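Report of Visit: Pudelitz Household Goods, Gostine Packing and Returns Center

Department of Museum Services, Collections Care Section
Date of visit: 29 October 2015
Report prepared by: Muireann Phelan
Circulation: Collections Care, Exhibitions, Facilities

Purpose

The Collections Care Section will move the domestic life collection into its new store next year. The collection is made up largely of ordinary household articles: kitchen tools, small containers, table linens, brushes, toys and similar items, most of them light and many of them awkward in shape. The section has good experience with framed works and furniture. It has much less with handling small mixed goods in quantity, and the trial pack carried out in the spring was slow.

Pudelitz handles returned household goods for several mail order firms and had offered to show its Gostine center to staff of public institutions. Four members of the section attended. The visit lasted from mid-morning until shortly after three.

Arrival and building

The center is on the eastern edge of Gostine, next to the former dairy. Visitors should note that the entrance on Mill Road is for trucks only. The visitor entrance is at the back, through the second parking lot, and is poorly signed. Our party was 9 minutes late as a result.

The building has a single main floor with a loading dock along the north side. Goods enter at the west end of the dock and leave at the east end, and the work proceeds between the two in one direction. An upper gallery runs along the south wall and holds the offices, a lunchroom and a training room. The tour began in the training room with a short talk on safety. Visitors were asked to remove rings and loose bracelets, and to leave bags and coats in lockers. The lockers take a quarter, which is returned.

The floor was cool. Staff wore fleece vests, and members planning a later visit are advised to dress accordingly.

Receiving and first sort

Returned parcels are opened at standing benches. Each opener works with one blade, which is signed out at the start of the shift and signed back in at the end. The outer carton is flattened at once and put on a cart. The article, with any slip that came with it, goes into a shallow gray tray. One tray holds the contents of one parcel, whatever the size. The shift lead was firm on this point and gave it as the rule from which the rest of the work follows.

The section has in the past placed several small objects in a tray to save shelf space. It was apparent from the discussion that this habit is the likely source of the label errors found in the spring trial. Two of the errors involved wooden spoons from the same donor, and the third a lid that was separated from its jar.

Trays are then sorted by how the article is to be handled. The center uses four groups: rigid, soft, breakable, and loose parts. There is no group by room or by use, so that a dish towel and a stuffed toy travel together. The approach differs from our own catalog headings. It would be possible to add a handling group to the object record without changing the headings, and the registrar has been asked to comment.

Inspection and preparation

Inspection takes place in a separate area at the center of the floor. Light levels are high and the background for the work is kept pale, which makes stains, small cracks and loose threads easier to find. Articles are looked at from all sides before a decision is made on them. The inspectors do not talk to the openers during the shift. Questions are written on a yellow card, placed in the tray, and answered by the shift lead.

Soft goods are checked at the seams first. Rigid goods are checked at the handle or rim. Cleaning is limited to a dry cloth and a soft brush, and anything that would need more than that is set aside for the afternoon team. The center has used dry cloths from Babaei for several years and buys them in bundles of 100. A sample bundle was given to the section and has been passed to the conservation workroom for testing. It should not be used on collection material until the results are known.

The rate of work was lower than our party had expected. An experienced inspector is asked to complete up to 30 trays an hour, and fewer when the batch is mixed. The manager stated that earlier targets had been higher and that the number of articles sent back a second time had risen with them.

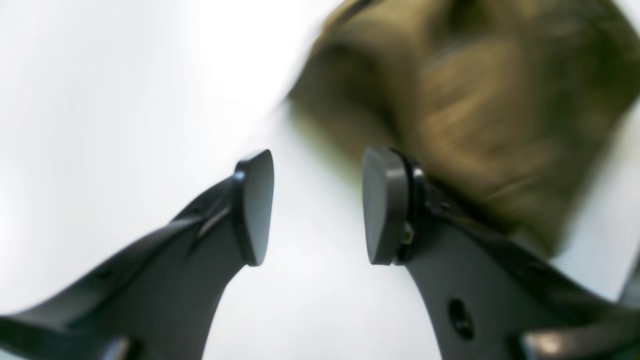

Packing and labels

The packing line is laid out in bays. Each bay has its own supply of tissue, card dividers and cartons in three sizes. A fourth size was withdrawn last winter after repeated problems with crushed corners on the lower rows of a pallet. Packers do not leave the bay to fetch supplies. A runner restocks the bays from behind, twice in the morning and twice in the afternoon.

Soft articles are folded over a sheet of tissue and laid flat. Rigid articles are wrapped once, with the end of the tissue tucked under the article and left untaped. Tape on tissue is forbidden throughout the building. Our own staff have asked for the same rule, and it is recommended that the section adopt it before the move begins.

Loose parts were of particular interest. Screws, caps, spare feet and the like are placed in a clear bag, and the bag is tied to the article by a cotton tag. Where tying is impossible, the bag is placed in the tray directly beside the article and a second tag is fixed to the carton. The same number appears on both. Staff write the numbers by hand, in pencil, and a printed label is added only when the carton is closed.

The center keeps its tray and carton records in a program called Pliltance. A demonstration was given at one of the bays. It appears simple to use, although the screens are crowded and the print is small. The section already has a collections database and there is no case for a second system. The one feature worth copying is the closing screen, which shows the packer a list of everything recorded in the carton and asks for a yes or no on each line before the label will print.

Storage racks

Closed cartons are held on open racks at the east end until collection. Shelf 77 was pointed out as the place where unresolved cartons are kept, and the name is used by staff for the problem itself: a carton with a missing tag has "gone to 77." The shelf is cleared at the end of each week. On the day of our visit it held a small group of cartons, most of them table lamps with the wrong shades.

The lowest shelf of each rack is left free of stock. The floor is washed nightly, and there was a minor leak from the dock in the first year of operation. Facilities should take note of this with regard to the north bay of our new store, where the drain has not yet been inspected.

Staff training

New staff spend their first three days in the training room handling a practice collection of ordinary articles before going down to the floor. The practice collection is mixed on purpose. It has been built up from goods that could not be resold, and the instructors add to it whenever an article has caused difficulty. Trainees are asked to pick up, turn, set down and wrap each article several times, and are watched for how they take hold of it. Instructors correct the hold and say little else.

The section has no equivalent. Temporary staff for the spring trial were given a talk and a printed sheet. A small practice collection could be assembled from unaccessioned duplicates at no cost, and the education team has offered the use of its table and cupboard on the ground floor.

Matters discussed over lunch

Lunch was provided by the center. The manager asked several questions about how museums number their objects and was interested to hear that a teapot and its lid share a number with a letter added. The center gives them two numbers and has had complaints. A copy of our numbering guide will be sent.

We asked about noise. The floor is louder than it appears from the gallery, mainly on account of the carts, and hearing protection is available but is not required. Two of our party would have preferred to use it. The carts will be fitted with softer wheels when the present ones wear out.

We also asked whether the center would take short placements from our staff. This was received well, subject to insurance.

Recommendations

1. The section should adopt the rule of one object, with its parts, to one tray for the whole of the move.

2. A handling group should be added to the object record, using the four groups seen at Gostine. The registrar is to advise on wording.

3. The use of tape on tissue should end immediately.

4. A practice collection should be in place by the end of November, before temporary staff are hired.

5. Hourly targets should not be set until a second trial pack has been completed. The figures from Gostine relate to commercial goods and should not be carried over to collection material.

6. Facilities should inspect the north bay drain and report to the section head.

Costs

Travel was by department van. The only expense was parking at the service area on the return journey. Receipts have been filed with the section office.

Thanks are due to the manager and the morning shift at Gostine for their time. A letter has been sent. Members wishing to see the handouts from the training room may consult them in the Collections Care office, second cabinet, top drawer.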